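Kerkby Berry Rake, short handle

Item 109 – in stock, ships flat, arrives grumpy

The Kerkby is a hand rake for blueberries, meant for people with more bushes than patience. Steel tines, ash handle, a tray that holds enough for two pies or one very serious argument about pies. It weighs 852 grams, which you will notice by the third row.

Tine count: 57
Handle: oiled ash, replaceable
Tray: powder-coated steel
Returns: 60 days, rinsed please
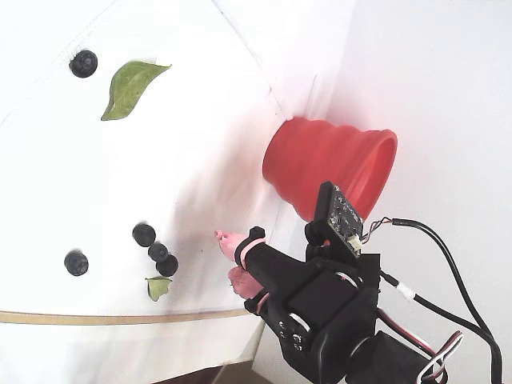 Can I use it on tall highbush varieties?
Highbush fruit ripens a few berries at a time, so a rake will bring down plenty of green ones too. Save it for lowbush and wild patches, and pick the tall stuff by hand like your grandmother told you to.

Care is simple. Hose it off, stand it tines down, keep it out of the dishwasher. The handle wants a wipe of linseed oil every January, when you have nothing better to do and the bushes are asleep. Bent tines can be straightened with pliers and mild language. Spare handles are sold separately – the old Toom handle fits too, with some persuasion.

Leaves will get in the tray. They always do. Tip the lot slowly from one bucket to another on a breezy day and most will blow onto your neighbor's side.
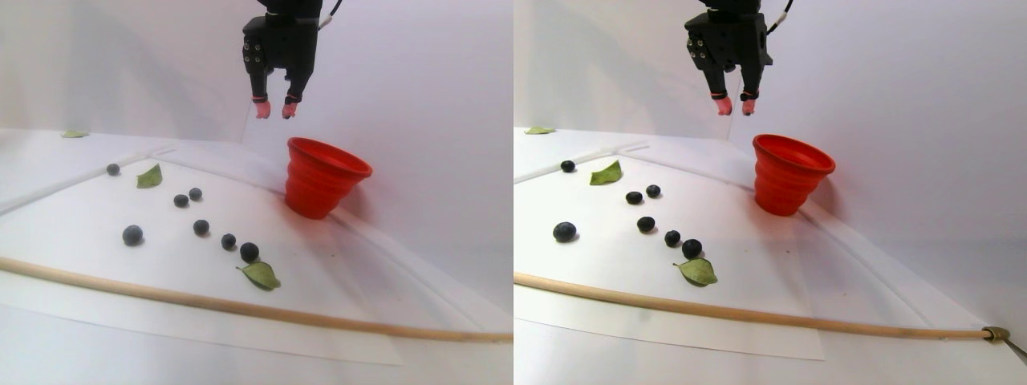 Words: Siiri Petrauskas | Page checked by Tõnu Jõgi | Sunday, May 31, 2026

We also get asked about the long-handled version. Ivars Vaher in our workshop is still unhappy with the balance, and he has been unhappy with it for two summers. Leave your email at the counter or on the contact page and we'll write when he cheers up.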